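Offene Werkstatt Dulavero
Protokoll des Treffens der Robotergruppe

11. Dezember 2018
Protokoll: Aldana Fuentealba

Schön, dass trotz des Schneeregens so viele gekommen sind, und danke an Rizzi für den Kuchen, der das Protokoll nicht erlebt hat (die Krümel im Laptop schon).

1. Letztes Protokoll
Angenommen. Hamness bittet um die Korrektur, dass der Arm seit August bei uns steht und nicht erst seit dem Herbst. Ist hiermit geschehen, entschuldige bitte!

2. Stand beim Zerlegeplatz
Darüber haben wir am längsten gesprochen, und das war auch gut so. Der Dell-Rechner liegt jetzt als Übungsobjekt auf dem Nutentisch, offen und auf der Seite, links daneben die gedruckte Ablageplatte mit den Haltern und Pfosten. Rizzi hat sie mit viel Geduld noch einmal neu gezeichnet, die Druckzeit lag bei 57 Stunden, und wir haben alle gebührend gestaunt. Erstes Ziel bleibt der Arbeitsspeicher: Riegel greifen, in den Schlitz der Platte legen, später auch wieder zurück. Die Festplatte kommt danach dran.
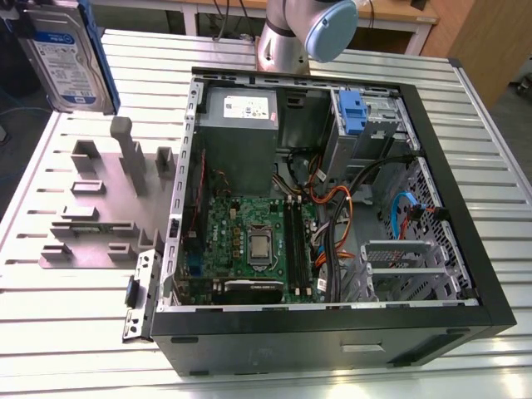
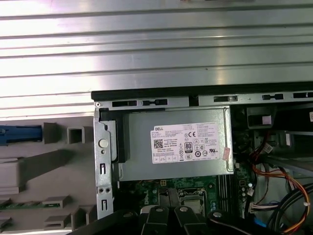 Zerlegeplatz mit offenem Dell-Rechner und grauer Ablage; im zweiten Bild die Greiferfinger über der Hauptplatine.

Länger diskutiert wurde, was mit den Kabeln geschehen soll. Das Bündel vom Netzteil hängt mitten im Gehäuse, und Hamness fürchtet, dass der Greifer früher oder später daran zieht. Vorschlag Hamness: mit Klettband zur Seite binden. Vorschlag Rizzi: so lassen und die Anfahrt von der anderen Seite programmieren, weil ein richtiger Altrechner ja auch nicht ordentlich gebunden zu uns kommt. Nach einigem Hin und Her machen wir erst das eine und dann das andere, womit beide leben können.

Beschluss: Bis zum nächsten Treffen wird nur mit halber Geschwindigkeit gefahren, und es sind immer 2 Leute dabei, eine Person davon am Not-Aus.

3. Steuerung
Das Programm »Hirkico« läuft, verliert aber nach längerem Betrieb gelegentlich die Verbindung zum Greifer. Rizzi nimmt es über die Feiertage mit nach Hause.

4. Verschiedenes
Bitte die Schrauben in die Dosen und nicht auf die Fensterbank! Wer noch alte Rechner im Keller hat, darf sie gern mitbringen, am liebsten das gleiche Modell; 5 Stück können wir unterstellen, mehr gibt das Regal nicht her.

Offen: Ersatzfinger für den Greifer (Hamness fragt nach), Beschriftung der Ablageplatte (Aldana).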